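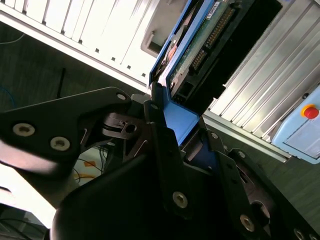 **List:** Grekaditz and Rillitz Family Research
**Subject:** Re: [GRFR] Moving the register scans to Cindum

I've read the proposal twice and I still don't see what problem it solves. I'll answer inline, so scroll past if you already got enough of this in January.

> Cindum has offered us their archive plan at a reduced rate. All 146 registers would be uploaded, indexed by their software, and available to every member from one search page.

Available for how long? The plan page says the reduced rate is good "for the introductory term" and never says how long that term is. I wrote to them and asked. The reply thanked me for my interest in preserving memories.

As for indexing by software, I ran a test. I took 14 pages from the Rillitz baptisms, the easy ones in the clerk's neat hand, and put them through the free trial. It read the village name correctly on 7 of them. On the others I got a mix of "Killitz", "Billig" and one entry for "Pillow". Anyone who has worked with the Grekaditz burials knows the handwriting gets far worse than that, and the water stains haven't even come up yet.

> The trial results were very encouraging, and accuracy will improve as the system learns from our corrections.

Encouraging to whom? If we are making the corrections, then we are doing the indexing, and we already know how to do that. We'd be doing it in someone else's web form, with no way to get the result back out. I looked for an export button. You can export a single page as a PDF with a Cindum logo across the bottom.

> We should remember that the scans currently sit on aging hardware, which is a serious risk. 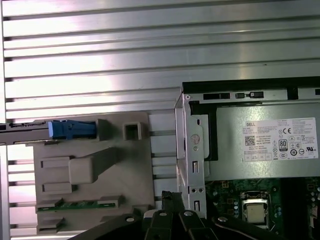 I agree that the present copies need attention, and I have said so for years. Drives wear out, and so do the bits of plastic that hold them. Look at that blue latch on its dark metal rail: if a part like that snaps, I wouldn't count on finding another one. But a worn part is a small problem with a small answer. You buy two new drives, copy everything, check the copies, and put one of them in a different town. I don't see how it leads to a subscription.

> Cindum guarantees that files will remain readable for 50 years.

This is the sentence that got me typing. A guarantee is worth whatever the people behind it will still be able to pay, and the terms limit that to a refund of the last year's fee. Nobody can test a claim like this, which I suspect is why it's on the front page. The paper registers have made it this far in a damp vestry with no guarantee at all.

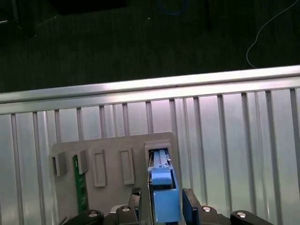
*Blue plastic component going into the rightmost slot.*

> Several members have also asked whether we could link the scans to our Panicker trees.

We could do that today. Panicker takes a plain file path or a plain web address in the source field. What it won't do is follow a Cindum link, which changes every time you log in. I tried it with my own Rillitz branch and had a tree full of dead sources by the next morning. I'm told a fix is coming. I was told the same about umlauts in Panicker, and I'm still typing "ue".

> Unless there are strong objections, we would like to sign before the reduced rate runs out.

Well, consider this one. I've never seen a good decision come out of a rate that was about to run out. Before anything gets signed I'd like answers to these, in writing, posted to this list:

- What does the plan cost after the introductory term?
- Can we download every scan at full resolution, with its index, in one go?
- Who owns the index we correct?
- Has the diocese agreed to have the Grekaditz registers on a commercial site? Our letter of permission, as I read it, covers members' private research and nothing else.

That last one matters most to me. We got into the Grekaditz parish office on good will – it took a long time – and the later marriage books are still unscanned. If the parish finds its burial pages behind somebody's payment screen, I wouldn't expect the door to open again.

And one practical point while I have your attention. The Rillitz confirmations folder still has the pages numbered from the back, so page 1 is the last page of the book. Whoever has the master copy, please don't rename anything until I've posted my concordance. I have citations going back years that depend on the wrong numbers.

I'll change my mind about Cindum if the answers are good. Please trim your quotes when you reply – the digest was unreadable last time.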